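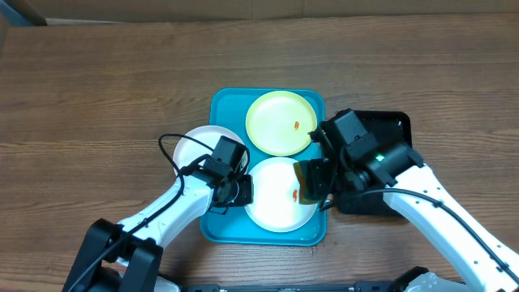 Both wrists over the turquoise tray, with plates out for the reach check.

Search the workshop notes Go

Re-seating the wrist cameras on the two-arm table cell
Posted 2026-02-22 by the Ondieki bench team, Grinville
Last updated: same day, after we spotted the typo in step 3

The Erkon cell has two arms, two wrist cameras and a talent for working its own screws out. If the picks have started landing slightly to one side of the food, try this before you blame the software. The software will still be there afterwards.

You need a 2 mm hex key, cable clips, a soft cloth and the tray with its plates.

1. Park both arms and switch off at the wall. The stop button doesn't count.

2. Hold each camera housing and try to rock it. Any movement at all means the screws want a nip. Go a quarter turn at a time, as the threads are soft and the spares live in Gukudgate.

3. Follow the black cable back along the white link. It needs a slack loop big enough for the wrist to turn fully both ways. Clip it at the link, never at the gripper.

4. Wipe the finger pads and the lenses, in that order if you enjoy cleaning lenses twice.

5. Power up and wait for the camera light to go green. If it sulks, reseat the plug at the base end.

6. Lay out the tray and plates, put a bit of food on a plate, and jog each gripper over it at low speed. Keep a hand near the stop.

7. Run calibration from the Erkon menu. Anything over 4 on the error line is a fail, so go back to step 2. Ours once read 644, with one camera fitted upside down.

Write the final number in the cell log. Page 91 is full of tea, so start on the next one.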